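I've worked in offices with fancy storage walls and offices with a stack of boxes by the printer, and I'll take the boxes. Okay, maybe I'm exaggerating - but only a little!

We moved into the Harar Street building in September with 465 archive files and a big Jadel cabinet system that cost more than my car. Two of the drawers stick already. Satish Kandpal in accounts loves it (he likes a key for everything), and I get that for payroll. For old catalogs, though? Give me open shelves I can see from my chair.

My other gripe is the desks. Everybody gets a huge one now, and it just fills up with paper. I'd go smaller and spend the money on decent chairs.

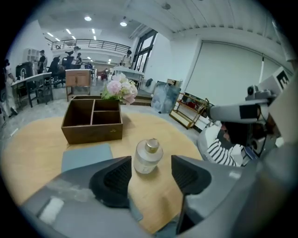
## What I'd buy instead

Plain Ornel shelving, one locking cabinet, and a small round table for talking things over.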